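25/09/2022

Quick one today, been meaning to write about monitors for weeks. Well, a monitor. Mine. The old panel finally got the yellow tint down the left side and I gave up on it.

So I went shopping. Budget was 600, ended up at 700. Typical.
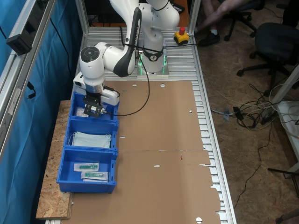
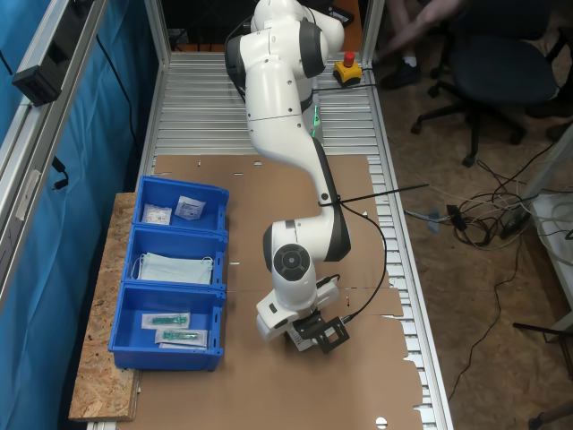

White arm, long aluminum table.

Anyway. Narrowed it down to 2, the Marchetti and the Prurov. Both 27 inch, both 4K, both claim good color out of the box. Read way too many reviews. Half of them copy the spec sheet and call it a day.

Got the Prurov. Stand is solid, goes up and down with one hand, pivots too - not that I ever pivot. Picture is sharp. Text especially, my eyes are less tired by dinner. Blacks are just ok, a bit gray with the lights off. If you watch movies in the dark you will notice.

Gripes. Menu buttons are on the back and they all feel teh same. Keep turning it off when I want brightness. Speakers are bad, don't bother. The USB-C port charges my laptop but slowly, and the cable in the box is too short for my desk. Had to order a longer one from Demgate, still waiting on that.

Setup took roughly 2 hours, most of it me fighting with scaling. 150 percent works for me. Some older programs look blurry and I dont think theres a fix, just live with it.

Would I buy it again? Probably, if it was on sale. The Marchetti had nicer menus but a glossy screen, and my window is right behind me - no thanks.

Brasirwood keyboard post is next, when I get to it. Half written since February.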